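The Last Uva on the Clastent Road

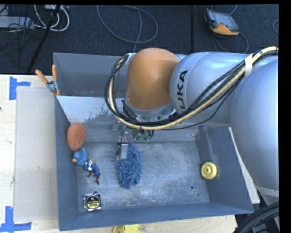 Grey metal bin and KUKA arm, with the cables tied back.

My aunt drove the paraffin and heating oil round out of Sturnel for so long that people up the valley called the lorry by name and my aunt simply "the oil", as in, "Is that the oil at the gate? Put the kettle on." The lorry was an Uva, a make you won't see much of now, with a flat, patient face and a cab so high that as a child I had to be lifted into it by the seat of my trousers. It was the colour of custard where it was still any colour at all. The tank on the back had been built for a different lorry altogether and then shifted across by Awasthi's yard, down by the old goods station, where they'd do that sort of thing for you if you were polite and not in a hurry.

I took the round over in February, which anyone will tell you is a daft month to take over anything to do with heating. My aunt had done something to her hip getting down from the cab, and the doctor had said three weeks and meant three months, and there were 44 houses between the bottom bridge and Clastent with their gauges going down. I had the licence and the certificates from my years on the big depots. What I didn't have was the faintest idea of how my aunt did things, which was all kept in her head and in a red notebook with a rubber band round it, written in a private sort of language.

"Top farm, 300, mind goose," it would say. Or, "Ask after knee." Or, in one place, underlined so hard it had gone through the paper, "NOT THE BLUE LID."

She sat me down at her kitchen table the night before with her leg up on a stool and went through it, and I wrote nothing down because I thought I'd remember. I was at the age where you think that, although I was well past the age where you should.

"She pulls to the left when she's full," said my aunt. "When she's half empty she pulls to the right. There's a bit in between where she goes lovely. You'll get that from the chapel to the quarry, if you've done your drops in the right order."

"And the brakes?"

"The brakes are very good," said my aunt, in the voice you'd use of a cousin. "The brakes are the best thing about her. It's the door you want to watch."

So off I went at six in the morning, in the dark, with a flask and a pork pie and the red notebook on the seat beside me. I loaded at the depot in Sturnel, where the lad on the gantry looked at the Uva and then at me and asked whether she was feeling better, and I honestly couldn't have told you whether he meant my aunt or the lorry. I said she was coming along. He seemed pleased.

You leave Sturnel by the river and for a mile or two there's nothing to it. The road is wide and somebody has bothered to paint it. I got her up to 40, and there she stayed, humming, with all that oil leaning on the back of my neck round every bend. If you've only ever driven a modern tanker you won't know the feeling, because they've got the baffles worked out properly now and the load sits still behind you like a well-behaved class. The Uva's load didn't sit still. You'd brake for a sheep, and stop, and have time to think what a nice clean stop that was, and then the oil would arrive and nudge you forward another foot, quite gently, as if to have a look at the sheep for itself.

The first few drops went well enough. I found the filler pipes, I found the gates, I was given a cup of tea at each and drank them all out of nerves. At the schoolhouse I asked after the knee and was told about the knee. It was quite a long account, with a middle section in which the knee got better, so that I had started to put my cap back on before I found out it had only been gathering itself. I was running late by then, and I remember standing in that warm hall with my gloves in my hand, thinking about the clock, and thinking that my aunt must have had a way of getting out of this. She hadn't, as it happens. I asked her later and she said, "Why would I want to get out of it? I like hearing about the knee."

It was at the top farm that things went wrong. The track is steep and has a gatepost on the inside of the bend that has been hit by every kind of vehicle, and the place you stop is a sort of ledge above the yard with the tank down below behind the dairy. The Uva carried 40 metres of hose on the reel. I'd been told that was enough, and it was, if you took it down the steps. I took it round by the wall, because of the goose.

I want to be fair to the goose. It hadn't done anything. It was standing on the third step with its neck out, making up its mind, and I'd been told to mind it, so I minded it, and went the long way, and got to within an arm's length of the filler pipe with the hose as tight as a washing line and nothing more to come. I pulled. I leaned. I said a few things to it. Then I walked all the way back up to move the lorry a yard closer to the edge, and that was when I shut the door behind me, properly, the way you'd shut any door, and the handle came off in my hand.

There were two doors, of course. The other one had been fastened from the inside with a length of baler twine since before I was born.

I don't know if you've ever been shut inside a lorry cab in a farmyard in a sleet shower, with the window winder going round and round and not catching on anything. It's surprisingly cosy. The heater in the Uva had only one setting, which was baking, and there was half the pork pie left. I sounded the horn. It gave one long low note like a cow with something on its mind, and three actual cows answered it, and the goose came up the steps to see.

I read the notebook. It seemed the sensible thing to do. I started at the front, before the rounds, before the customers, in the pages I'd flicked past as being only old stuff, and there was my aunt's whole working life in pencil. There was the winter the bridge went and she'd come round by the forest and got to Clastent after dark, with people standing out in the road with torches to show her where the edge was. There was the price of paraffin, year on year, and a small rude word beside it. There was an entry that said only, "Nobody in at end cottage. Filled anyway. Don't bill." It was followed a month later by, "End cottage, same," and then again the month after, and then, "New people. Twins!" And on the inside of the cover, in capitals, where any person with sense would have looked first, was a list headed THINGS ABOUT HER, and the top one was, "If handle comes off, spoon."

The spoon was in the door pocket. It was a dessert spoon with the end bent over and a groove worn in it, and you put it in the hole where the handle had been and turned it towards you, and the door opened as sweetly as a door in a hotel. I nearly fell out on the goose.

The farmer had come up by then, in a coat over a dressing gown, and looked at the spoon in my hand, and at the hose lying round the wall.

"You want to bring that down the steps," he said. "She always does."

"There's a goose on the steps."

"Aye, but you just mind him," he said, and bent down and moved the goose to one side with the flat of his hand, the way you'd shift a cushion.

I gave him his 300 litres and he gave me a bag of eggs to take down for the hip, though what eggs do for a hip I couldn't say. It had gone two o'clock. From the top farm the road runs along the side of the hill past the chapel, and somewhere just after the chapel gate I noticed that I wasn't holding the wheel over to the left any more, nor to the right either. She was going dead straight. The sleet had stopped, and you could see all the way up the valley to the first roofs of Clastent with the smoke going up from them. I took my hands a little way off the wheel, only a little way, and she held her line all along the top there like something on rails, until we came to the quarry and she started, very slightly, to want the right-hand verge.

I got back to Sturnel with my headlamps on, having drunk more tea than I'd have thought a body could hold, and parked her in my aunt's yard and went in with the eggs. She was in the chair where I'd left her, or had got back into it quickly when she heard the engine.

"How was she?" said my aunt.

I put the spoon down on the table in front of her. She laughed until she had to hold on to her hip, and then she wanted all of it, from the lad on the gantry onwards, and who'd been in and who'd been out, and what was said about the knee. I'd got as far as the schoolhouse when she put her hand up to stop me.

"Before you go on," she said. "You didn't touch the blue lid?"

"What is the blue lid?"

"Good," said my aunt, and reached for the teapot.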